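Planetary gears, second attempt

2022-10-11

I said in June that I would write up the gear set once I had the second carrier plate made. It took longer than I planned, mostly through my own doing. This post covers the plate, the loose planet gears and the greasing, and it will be of use mainly to anyone who has the same small reducer in pieces on a table and is wondering what order to do things in.

The reducer comes from a turntable drive that Ryszard Tokarz passed on to me when he cleared out his workshop in Pevham. The drive is a Jiltent, the older pattern with the plain steel ring. The motor was fine. The gear stage sounded like gravel in a coffee can, and when I opened it the old carrier had a crack running from one pin hole to the center. Everything else looked usable. The teeth on the sun gear had a little polish on the drive side and that was all.

So the job was a new carrier, a good cleaning and fresh grease. I am not an engineer. I fix things in the evenings and write down what I did so I can find it again.

The first carrier I made was too tight. I had measured the old one across the crack, and the crack had opened up, so every hole was a hair out of place. The planets went on but the set would not turn by hand past a certain point. I tried running it in for an evening on the theory that it would loosen. It did not loosen. If your set has a tight spot that comes back in the same place every turn, running it in is a waste of an evening.

For the second one I stopped measuring the broken part and worked from the gears instead. Center distance comes from the sun and the planet, and those were in good shape. I drew it fresh, left a bit more room in the middle, and put the three positions evenly around the hole. Then I made it in white because that was what I had.

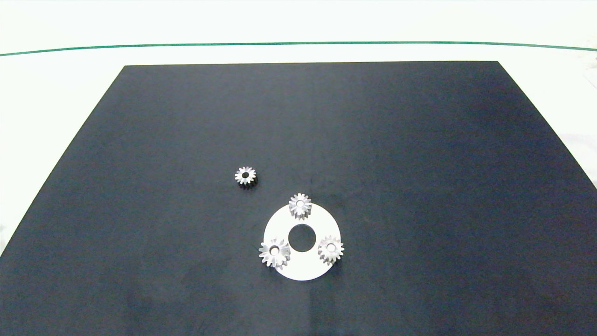

I always lay the gears out dry before any grease goes near them. It saves a lot of wiping. You want to see that each planet sits flat and spins freely in its own spot before you ask all of them to work together. I go slowly at this stage and swap gears between positions if one of them feels stiff. If the stiffness follows the gear, the gear has a burr or dirt in the bore. If it stays with the position, the problem is in the plate.

In my case it followed the gear. There was old grease packed in the bore, gone hard and brown like caramel. I had cleaned the teeth on all of them with a brush and never looked properly inside. A wooden toothpick and some solvent took care of it. A pipe cleaner does a nicer job if you have one that fits.

A word about the work surface. I used to do this kind of thing on whatever was in front of me, usually with a towel over it. Towels are bad for small gears. The teeth catch in the loops, and when you lift one gear you bring the towel and everything on it along. Something flat and dark is much better. Bright metal shows up well on it, and parts do not wander off under a fold.

I also keep a lidded jar for anything I am not working on that minute. The jar gets a label with the name of the machine and which way up the parts came out. This sounds fussy for a stage this small, but I have put a box of parts on a shelf for one weekend and come back to it two years later.

On cleaning: I soak the gears for 24 hours, then brush them, then rinse and let them dry on paper. I have read people who say an hour is plenty. It may be for newer grease. The stuff in this one was original as far as I could tell, and an hour had only made it shiny. Do not soak plastic parts along with the steel ones unless you know what the solvent does to them. I lost a spacer that way on a different job and had to make a new one.

On wear: hold each gear up to a lamp and look across the tips of the teeth. You are looking for one that is thinner or more pointed than its neighbors. Then turn the gear over and look again. Slight polish is fine. A lip you can feel with a fingernail means the gear should be replaced, and on a set like this I would replace the planets together. Mixing one new planet with old ones gives you a stage that is carried mostly by the new one.
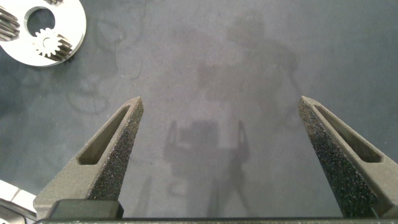

Ryszard's advice was to turn everything by hand before fitting the motor, and to do it in both directions. He is right about that. Mine was smooth one way and slightly notchy the other, and the notch was a crumb of plastic left at the edge of a cutout. I trimmed it with a scalpel and it went away. With the motor on I might have taken it for ordinary noise and left it.

For grease I used Ekard, the pale kind in the tube. I had a jar of Duangkaew as well, which is thicker and stays put better, but this drive turns slowly and does not have much torque to spare, and thick grease in a small gear stage is a drag on the motor. A thin smear on each tooth is enough. I put it on with an old paintbrush, turn the stage a few times, and wipe off what gets pushed out at the sides. Put a little in the bores too.

The drive has been back together for a few days now. It is quiet — not silent, but the gravel is gone — and I can hold my hand on the housing after a long run without it feeling warm. According to the sheet Ryszard had taped inside the cover, the stage is supposed to be opened and greased again every 3000 hours. I have no counter on it, so I will go by ear.

Two things still to do. The cover screws are a mix of lengths and one of them bottoms out before it clamps, so I need to sort those properly. I also want to make a spare carrier while the drawing is fresh. If anyone wants the drawing, leave a comment and tell me the tooth counts on your gears, so I can check that it is the same set before you go and cut one.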